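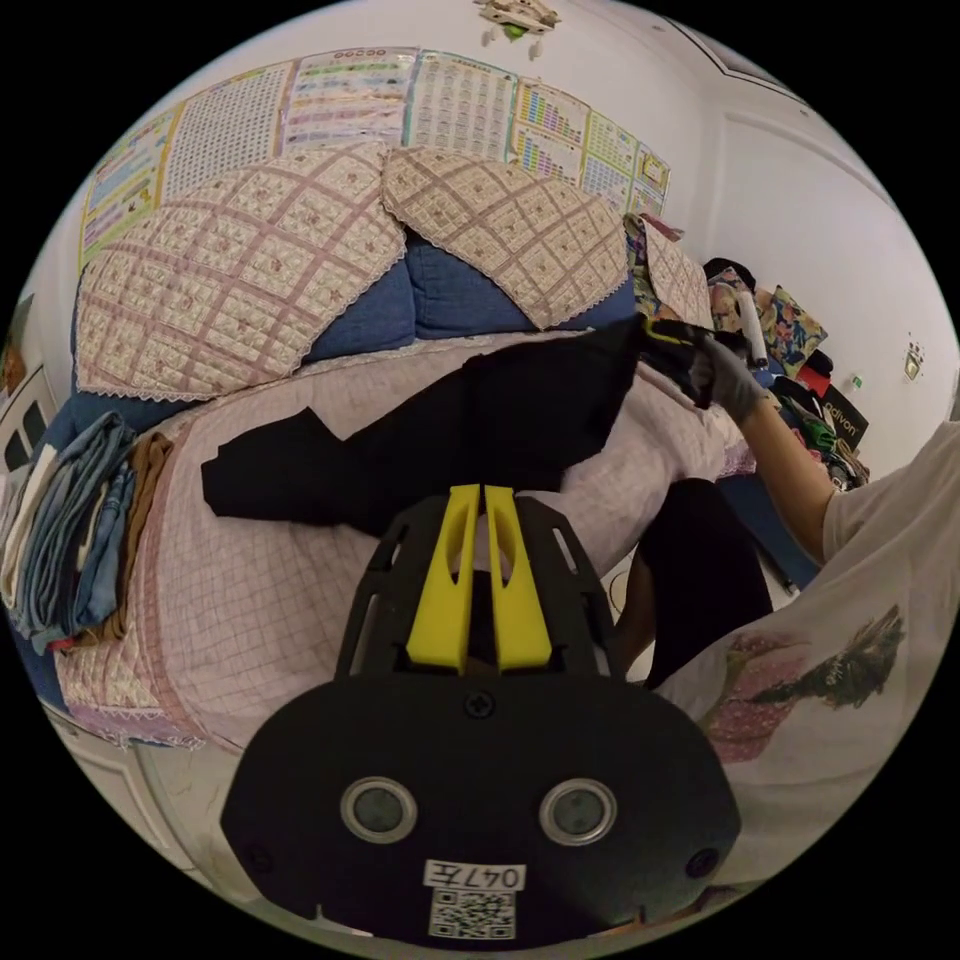
Black garment spread out on the pink bedspread.

Subject: White residue on dark clothes after wash, Brirkura front loader
Product: Brirkura washer, bought through Prillby
Opened by: Emmanuel Makokha
Handled by: Korkor Darko, Prillby appliance support
Opened: 2021-10-26
Status: Closed

Reported problem

Dark clothes come out of the wash with pale streaks and a powdery feel at the seams. Light clothes may have it too but I can't tell. It started after we moved to the Sillitz apartment. The same machine was fine at the old place with the same detergent (Tapia powder). No error code on the display. The machine fills, spins and drains. It is worst on the quick cycle and on full loads.

Already tried: wiped out the drawer, ran one empty hot cycle, washed one load with no softener. No change that I could see.

Reply from Korkor Darko

Thank you for the details. Please check the following before we book a technician.

1. Pull the detergent drawer all the way out. Press the blue tab at the back left to release it. Look at the roof of the opening, where the water jets are. Tell me if any of the holes are blocked.
2. Start a cold cycle with the drawer open a little and see if water comes down over the main wash compartment. The flow should be even from side to side.
3. Open the filter door at the bottom front. Put a tray and a towel down first. Tell me what comes out.
4. Find out the water hardness at the new address. Your water company will have it.
5. Tell me how much powder you use per load.

Also, are the streaks still there if you run a second rinse with nothing added?

Reply from Emmanuel Makokha

Drawer is out. There is hard white scale over most of the jets on the right side. Water comes down mostly on the left, and a lump of wet powder is left in the right corner every time. I had been scooping that out and not thinking much of it.

Filter had lint, a hair tie and a coin. Cleaned and put back.

Hardness at Sillitz is listed as 200 mg/L. I don't have the number for the old place but we never had scale in the kettle there.

Powder: one full scoop, whatever the load. I never measured it. I put it on the kitchen scale today and a full scoop is 200 g.

The second rinse helps. The streaks mostly go, but the powdery feel at the cuffs is still there once the clothes are dry.

Reply from Korkor Darko

That is enough to go on. There are two problems, and they make each other worse. The scaled jets are not flushing the drawer, so the powder goes in late and in lumps. The dose is also far too high, even for hard water. Please use the chart on the back of the Tapia box and go by the row for hard water and your load size. Weigh it the first few times.

To clear the jets:

1. Turn the machine off and close the tap.
2. Soak a cloth in white vinegar and press it up against the jets. Leave it for an hour.
3. Scrub with an old toothbrush. Use a wooden toothpick for any hole that is still blocked. Do not use a pin or wire.
4. Rinse the drawer in the sink, dry it and put it back.
5. Open the tap and run the drum clean cycle with descaler and no clothes. Follow the amount on the descaler pack.

After that, wash dark clothes on the normal cycle, drum no more than two thirds full, and keep the extra rinse on for the next 3 loads. Do not go back to the quick cycle for now. It does not use enough water to carry off what is already in the fabric.

Check the clothes dry, flat and in daylight. Residue is hard to see on wet fabric. Turn one item inside out and look along the side seams and under the collar.

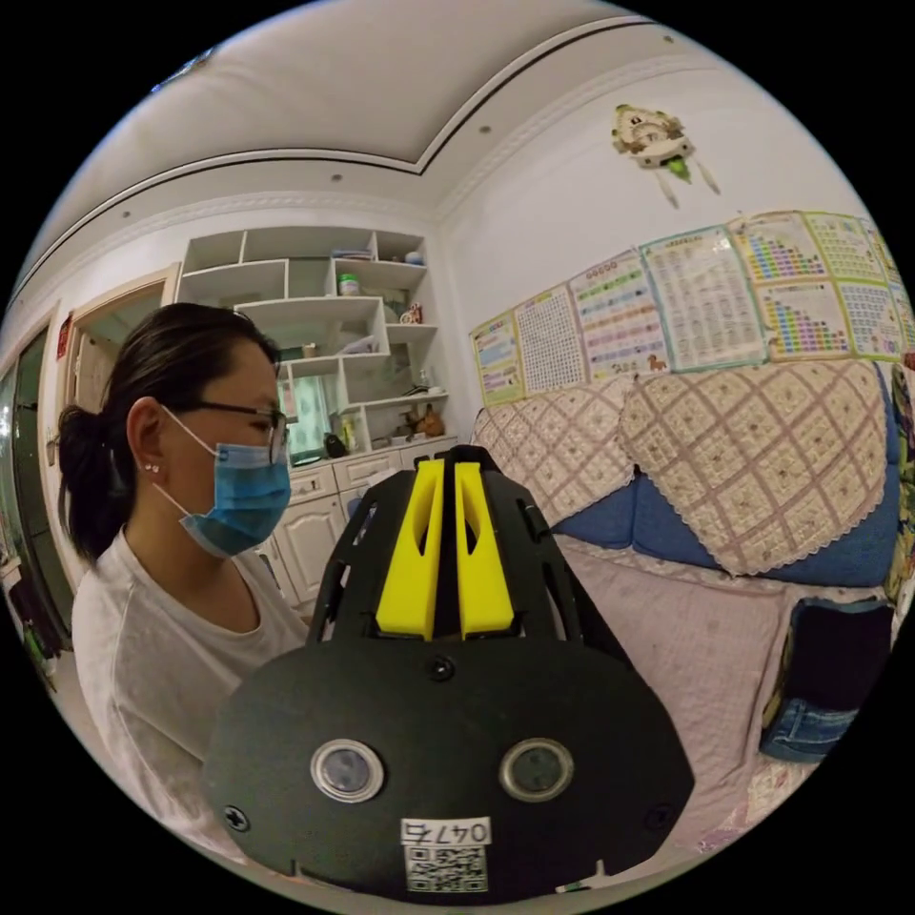 Glasses, light blue mask, white T-shirt.

Reply from Emmanuel Makokha

Did the vinegar twice. The first time cleared maybe half the holes. Water now comes down evenly and the drawer is empty at the end. The drum clean cycle left a lot of gray foam on the door seal, which I wiped off.

First dark load on the new dose: much better, faint streaks on one pair of pants. Second load: nothing on the pants, slight powder inside a sweatshirt hood. Third load: clean as far as I can tell. We spread things out to check the sleeves and collars as you said.

Two questions. Can I use the quick cycle again? And is the scale likely to have hurt the heater? The manual says the motor is rated for 4,000 loads but says nothing on the heater.

Reply from Korkor Darko

Quick cycle is fine for small loads, but I would switch to liquid for those. Powder does not always dissolve in the time it has.

On the heater: if a hot cycle finishes in the time shown on the display, the heater is working. Scale on it would show up as cycles running long. Descale again in December and then every few months. Wipe the jets whenever you have the drawer out.

No technician visit is needed. I have left the warranty record as it was, as no part was replaced.

Reply from Emmanuel Makokha

Hot cycle finished on time. You can close this.

Closed by Korkor Darko. Cause: scaled drawer jets and overdosing of powder. Parts used: none.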